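Subject: Re: [blackburn-l2] Coffee corner, again

On the state of the coffee corner, someone on level two wrote:

> Can we please go back to the old plunger? The pod thing takes up half
> the bench, the rack is always bare by morning tea, and I have yet to
> find a clean mug within 20 metres of it. I also don't see why we need
> a tray. What is the tray for?

The plunger is in the cupboard under the sink, where it has been since April, and anyone who wants it is welcome to it and to whatever is growing in the bottom.

As for half the bench, I'd dispute that. The machine lives along the back edge of the table, with the tray to the left and the pod rack to the right, and there is ample room in front for people to lean and complain. I set it up properly this morning. There's a glass on the drip tray, a clear one, so please don't write in to say you couldn't find anything to drink out of. 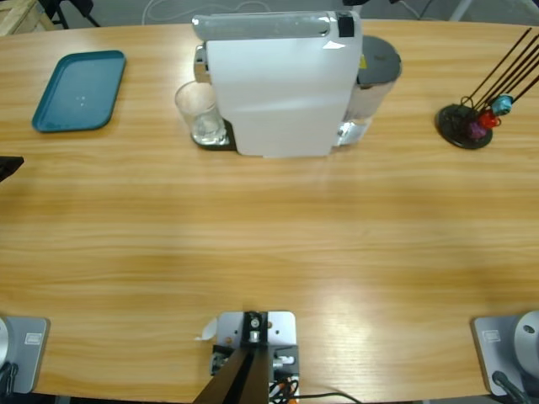

1. Pods. Four on the rack: teal, red, purple and dark green. I don't know which is the strong one. The Helex order sheet says purple, the box says otherwise, and I've stopped taking sides. The next carton is order 616, and Narnitz tell me it's on a truck.

2. The tray. The teal one. It is for carrying several coffees to a meeting in one trip, a feat I have seen performed once. It's not for used pods, teabags or the crusts off somebody's toast. Wipe it and put it back on the left.

3. Water. The tank is round the back on the right, with the dark grey lid. If you make the last cup, fill it. If you think you might have made the second last cup, fill it anyway.

4. Money. Pods are 60 cents each, still in the jar, still on trust. The jar is down on last month by an amount I'd describe as a decent lunch.

If the machine sulks, ring Wodik on extension 2139. Please don't thump it. I've tried that and it only encourages it.

Cheers,
Level two kitchen roster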